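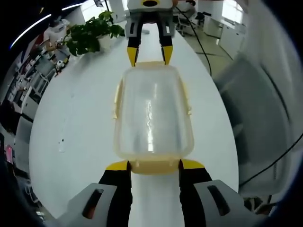 TULLERLEY, March

I've had the new Mehrangiz Karimi record on repeat since it landed in my inbox, and I mean that pretty literally. It was playing while I made breakfast, it was playing while I did my taxes, and it's playing now as I type this with one headphone in. It's called Garg, it's her second album, and if you liked the first one you should know going in that it's a very different animal.

The debut was all voice and one acoustic guitar. You could hear her chair creak. Garg has drums! Big, thumpy, slightly behind-the-beat drums, played by Oisín Ó Ceallaigh, who some of you will remember from the two years he spent backing pretty much every songwriter in town. He has a way of leaving a gap right where you expect the snare, and on the opening track she sings straight into that gap over and over until you start waiting for it. I've played that song for three friends and all of them did the same little head tilt.

The second track, "Prirnico," is the single, and I'll admit I didn't get it at first. The chorus seemed too plain. It's four notes going up and then the same four coming down, and the words are mostly a list of street names. Then I caught myself humming it in line at the pharmacy. She grew up moving around a lot and the streets are all places she lived as a kid, in order, and the last one is where she lives now. Once I knew that, I couldn't hear it as plain anymore.

There are two guests. Chantelle Le Roux raps a verse on "Long Way Round," and it's my favorite minute of the whole thing. She starts almost at a whisper, doubles her speed halfway through, and ends mid-thought so Mehrangiz can finish the line for her. Noémie Besnard plays cello on the slow one near the end, "Kitchen Light," and I wish she'd been turned up. On speakers you can barely make her out. On headphones it's lovely, a low sort of hum under the second verse that comes up to meet the melody and then slides off again.

Do I have complaints? Sure, a couple. The middle sags a bit. "Paper Coat" and "Nine Lives" sit next to each other and they're the same tempo, in the same key as far as my ears can tell, and both fade out. I'd have kept "Nine Lives" and put the other one out as a bonus track. And the spoken bit at the start of side two goes on too long for something you're going to hear every time you flip the record. I skip it now. Sorry, Mehrangiz.

Houshang Heydari produced it, at his place out past the old rail yard, and if you've followed his work you'll recognize the dry, close sound he gets on a vocal. He told me they cut the basic tracks in 6 days, with everybody in one room, and then spent months arguing over the mixes. (His word was "discussing.") The vocal on "Kitchen Light" is the first take. They tried it again several times on different evenings, with different microphones, and kept going back to the one where she comes in a hair early on the bridge. I went back to listen for it and she does, and I like it.

The label is Serkivus, which is still two people and a spare bedroom. They've pressed 300 copies on vinyl, and the first batch is moving fast, so I'd get on that if you're a record person. The sleeve has a lyric sheet folded inside with her own handwriting on it, crossings-out and all, and there's a whole extra verse of "Prirnico" that never made it onto the recording. I've read it a bunch of times and I think they were right to cut it, but I'm glad to have it.

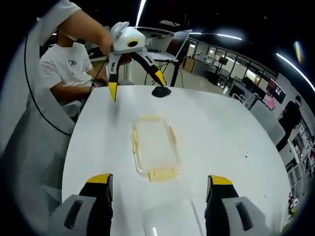

Is there going to be a show?

There will be one here at the Tullerley Arts Hall at the end of the month, with the full band and Chantelle opening. Doors are at 7 p.m. and tickets are $22, from the hall or through the label.

I saw them run through a few of the songs at a rehearsal and the live versions are looser and a good bit louder. "Long Way Round" has grown a long ending where Oisín gets to go a little wild, and they've moved "Kitchen Light" up to the middle of the set, which helps it. Noémie will be there too, and this time I'm told she's going through her own amp. Good!

If you can't make it, the album is streaming in the usual places, and "Prirnico" has a live video up that was shot in one go at Houshang's. It had just passed 2000 plays when I checked last night, and I'm afraid a fair number of those are mine.

Next issue I'll have something on the spring choir season, plus the reader picks I promised last time and then ran out of room for. If you sent one in, I have it. If you meant to and forgot, you've still got a little time, so hit reply and tell me what you're listening to.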